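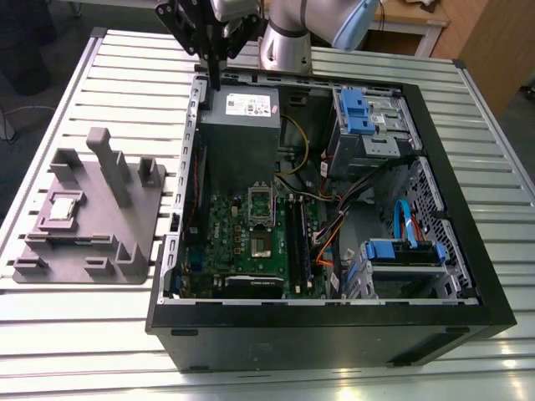
Jianhua Wei
August 15, 2022

I promised to write how we look after the disassembly cell at Lulldale, the one that opens old desktop computers. We call it Grado. I will write only about the daily care, the software is a different story. Thread.

First the table. It has a slatted aluminum top, and the slots between the slats collect everything. Small screws, dust, pieces of cable tie. Every morning I go along each slot with a thin brush and after that with the vacuum. One screw under a corner of the case is enough to tilt it, and then all heights are wrong.

The case must lie on its side with the open side up and the black front bezel toward the operator. We tried it turned the other way in June. The arm could reach the power supply, but for the hard drive cage it had to fold its elbow in an ugly way and the controller stopped it two times.

Now the gripper. It is a parallel gripper with long black fingers. The long fingers are needed for going down between the power supply and the drive bay. The price for this is that they bend. A small push from the side at the tip, and you will not see the damage with your eyes.

So we check the fingers on a gauge block of 50 mm. Close on the block, read the width on the controller, write it in the book. If the reading is different from yesterday, we take off the fingers and clean the seat before we do anything else. Most times it is dust under the finger and the finger is fine.

The screws that hold the fingers get loose. I put a line of paint over the head of each screw and on the metal next to it. When the line is broken, the screw has moved. It is a very old trick and I like it more than any sensor.

The fixture for the small parts stands on the left of the case. It is printed in gray plastic, a flat plate with posts and notches, and it has a square holder where the CPU sits. I made the first one too tight. The CPU went in nicely and did not want to come out.

The present fixture is print number 43. Please do not laugh, many of these were only a test of one corner. If somebody prints a new one, write the number on the underside with a marker and bring it to me before you mount it. The printer at Otgate makes the holes a little smaller than ours does.

Teaching the fixture position again takes me 2 hours when I do it carefully. First the tall post at the back, then the short ones, then the CPU holder. Do the holder last, with the slow speed, and keep one hand on the stop button.

About cables. Inside these computers they are never twice in the same place. Before the start I look whether some cable lies over the CPU socket or hangs where the fingers go down. If yes, I move it by hand. I know that we want the cell to do this by itself one day. It does not do it today.

The socket frame must be fully up before the arm comes near. If it is only half open it can fall back, and a finger can catch it. I lost one fingertip like this.

Somebody asked me how many computers Grado has seen. The counter says 466 this morning. It counts each start of the program, also the ones I stopped after a few seconds, so please do not put this number on a slide.

Tello, the second cell, has the same arm but shorter fingers. Do not exchange the fingers between the cells. They fit, this is the problem. The tool length in the program will be wrong and the arm will go into the case deeper than you want.

Still to do this week: new paint lines on the wrist flange, a spare set of fingers from Otgate, and a better brush. The one I have now is losing its hair into the slots.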